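3. Simulation Module

3.1 Setting and Purpose

The simulation module was introduced in the second half of the Drultine course, after students had completed the introductory work on coordinate frames and joint motion. Its purpose was to give every student pair equal access to a manipulation task, independent of laboratory hours. Each pair worked at a desktop station in the Herrero teaching laboratory and controlled a simulated arm over a wooden table. The rendering and physics were handled by Florent, the software environment maintained by the department for undergraduate teaching.

Students were required to approach an object on the table using only the view from the wrist of the arm. No overhead view was offered during graded attempts. The instructors considered this restriction important, as earlier groups had relied heavily on a fixed side view and had given little thought to the position of the gripper itself.

3.2 Camera Model and Lighting

The wrist camera was given a wide circular field of view. Straight edges near the rim are therefore bent, and students who measured distances directly in pixels obtained poor results until they applied the correction described in the course notes. Directional light was left on for all graded attempts, and cast shadows were kept at full contrast. Several pairs had written color thresholds that treated the wood as a single tone. These thresholds failed wherever a shadow crossed the table, and the pairs were asked to revise them before proceeding.

Figure 1 presents two wrist views from the module. In panel (a), a dark blue box stands near the close edge of the table, slightly left of center, with its lower portion partly covered by the left finger. The brown shadows on the wood have hard edges and differ clearly from the lit surface. 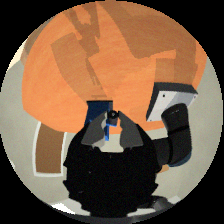 3.3 Student Task and Grading

Each pair submitted a control script, a log of joint positions and a written account of its method. An attempt was limited to 2000 simulation steps. The script was permitted to stop early if the pair judged the approach complete, and the written account had to state the rule used for stopping. Across the term, the laboratory server recorded 1084 attempts, of which 555 were submitted for grading. The remainder were practice runs and were not reviewed by the instructors.

Grading placed equal weight on the script and the written account. Full marks on the second part required a discussion of what the wrist camera could not show. Panel (b) was used in class to introduce this point. A dark blue object appears between and behind the fingers, and part of it extends beyond the right finger. An estimate of its outline from this view alone must allow for the portion that is hidden. Students were advised to compare views from more than one arm position before committing to a grasp.

Figure 1. Wrist camera views in the simulated table environment. (a) Dark blue box near the close edge of the table. (b) Dark blue object partly hidden by the gripper fingers.
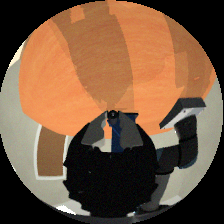

3.4 Limits of the Module

The module did not model camera noise or delay in the control signal. Students who continued to the Jamirmont project in the following term met both conditions on physical equipment, and their scripts required further changes. The instructors plan to add a delay setting to Florent before the course is next offered. The shadow settings will be retained.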